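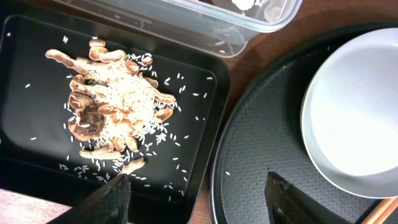 Pantry Words is a little list of kitchen vocabulary I've been putting together since I moved to Fluvcombe and realized my neighbors and I had completely different names for the same food. It started as a note on my phone and now it's a plain CSV with more than 60 entries (I keep finding new ones!). Each row has a word, what it means, who I heard it from, and a sentence somebody might say at the stove. So for a tray with dried mushrooms and uncooked white rice on it, I'd have "caps" and "stems" as separate entries, plus three different words for the grains that get away from the pile. My family called those strays. Fiachra Daly, who checked most of the spellings, grew up calling them runners, and I like his word better.

What's in the folder

words.csv is the main list. Open it in any spreadsheet program and it should behave, though you may have to tell it that commas separate the columns.

sources.txt says where each word came from. I only put down a town or a family, never a full name, except for Fiachra, who asked to be in.

maybe.csv has 20 words I've only heard once. Please don't treat those as settled. One of them could easily be me mishearing somebody over a running faucet.

I've left wrappings in the main list too, even though you can't eat them. People have great words for the shiny twisted stuff! "Crinkle" and "goldie" are both in there, and I'd love more.

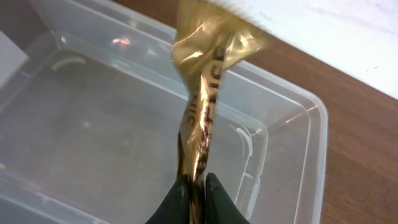
How I picked the words

If two people from different households used it without me asking, it went in. Brand names stayed out. I also skipped words that are in every dictionary with the same meaning, so you won't find "ladle," but you will find "dipper" (two meanings, and they're pretty far apart).

The Derari spellings gave me the most trouble. I went with what people wrote on their own recipe cards, and when the cards disagreed I kept both versions and put the less common one in the "also" column. Amaral has its own set of words for leftovers, and those took up most of April. I had "seconds" down as a second helping for ages before I found out that over there it means the next day's lunch.
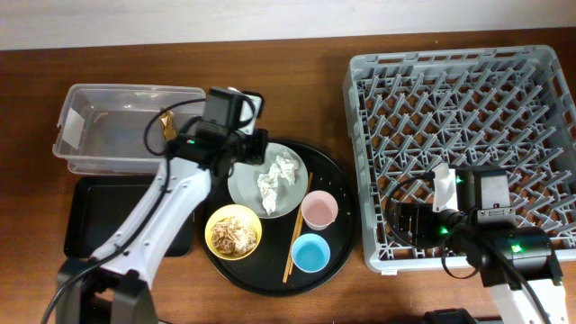

The Cuvmont entries are thinner than I'd like. I have 3 people to ask there and they all cook from the same book, so their words overlap a lot. If you know anyone from that side of the hills, send me whatever they say for the crust at the bottom of the pot.

Using it

Copy it, print it, change it, stick it on your fridge. A mention of Pantry Words is nice if you put it online. Fixes are welcome as long as you tell me where you heard the word. I usually get to them in the evening, after the dishes.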